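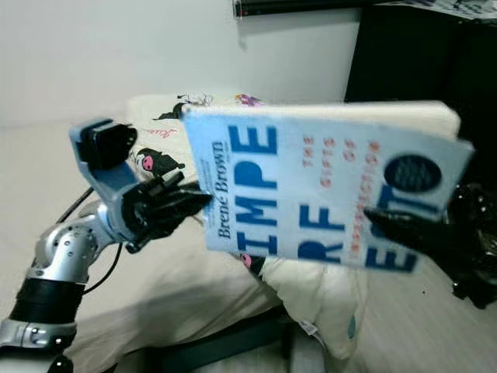 À la résidence Cusov, les robots font (un peu) les chambres
17 septembre 2022

Je vous avais parlé en janvier du projet de la résidence Cusov, celui dont personne ne voulait trop discuter à la machine à café. Eh bien ça y est, deux robots à deux bras travaillent à l'étage depuis la rentrée, et j'y ai passé une bonne partie de la semaine, les pieds dans les câbles, à regarder et surtout à embêter les femmes de chambre avec mes questions.

Le matériel vient de chez Dromberg, le logiciel s'appelle Pevex, et pour l'instant tout ça s'occupe de choses modestes : les oreillers, les coussins, les livres et autres bricoles qui traînent sur les lits. Les draps, la salle de bains, les poussières, c'est toujours l'équipe. Je précise parce que ma belle-mère m'a déjà demandé si on allait trouver un robot sous la douche !

Premier constat, c'est lent. Un oreiller peut prendre jusqu'à neuf minutes quand la machine hésite sur la prise, alors qu'une employée le remet en place sans même interrompre sa phrase. La direction ne s'en cache pas et parle d'une période de rodage. L'équipe, elle, a surtout retenu qu'il fallait maintenant quelqu'un à côté du robot, et que ce quelqu'un n'est pas en train de faire une autre chambre pendant ce temps-là.

C'est d'ailleurs le premier vrai changement. Deux postes de « référente » ont été créés, ouverts aux femmes de chambre de la maison après une formation assurée par Ruddock, l'organisme qui s'occupait déjà des gestes et postures. Au programme : démarrer, arrêter, dégager une pince, remplir la fiche d'incident. Une des référentes m'a dit qu'elle avait moins mal au dos le soir mais qu'elle rentrait avec la tête comme une pastèque – rester concentrée sur un bras qui avance doucement, ça fatigue aussi, et ça, personne ne l'avait mis dans le planning.

Le lit lui-même pose des questions que je n'aurais pas imaginées. Une taie à motifs, un coin qui retombe, un drap-housse un peu plissé, et il faut parfois relancer. L'équipe a pris l'habitude de dégager le côté du lit avant de lancer un cycle et de laisser l'oreiller vers le bord, là où la pince l'attrape le mieux. 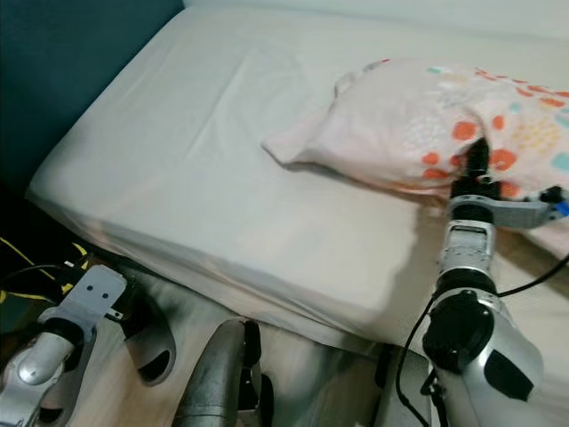 Et les heures, alors ?

C'est la question que tout le monde pose en premier, moi comprise. La direction s'est engagée par écrit à ne supprimer aucun poste pendant l'essai. Après, on verra, et ce « on verra » passe mal, je vous le dis comme je l'ai entendu. Une partie de l'équipe est en contrat court et aimerait savoir avant l'hiver si les renouvellements suivront.

Autre sujet, la prime. Les référentes touchent un petit supplément mensuel, les autres non, alors que tout le monde finit par donner un coup de main quand un robot s'arrête au milieu d'une chambre. La discussion est ouverte et j'ai cru comprendre qu'elle était assez animée !

Côté chiffres, la résidence me parle de 1 049 prises enregistrées depuis le début de l'essai, oreillers et objets confondus, ratés compris. Je n'ai pas pu avoir le détail entre réussies et ratées, je l'ai redemandé par mail. Ce que j'ai vu de mes yeux, c'est que les objets mous donnent encore du fil à retordre, parce qu'ils changent de forme dès qu'on les touche. 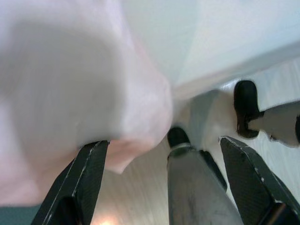 Les plus anciennes de l'équipe le prennent avec une certaine patience. L'une d'elles parle au robot comme à une stagiaire, « doucement, voilà, encore », et elle trouve que ça aide (elle, pas lui). Une autre préfère travailler dans le couloir d'en face et le dit franchement. Les deux s'entendent très bien, je rassure tout le monde.

Un point d'étape avec le personnel est prévu le mois prochain, j'y serai si on me laisse entrer. Si vous travaillez dans l'hôtellerie et que vous avez le même genre d'essai chez vous, écrivez-moi, je réponds à tout le monde, parfois tard.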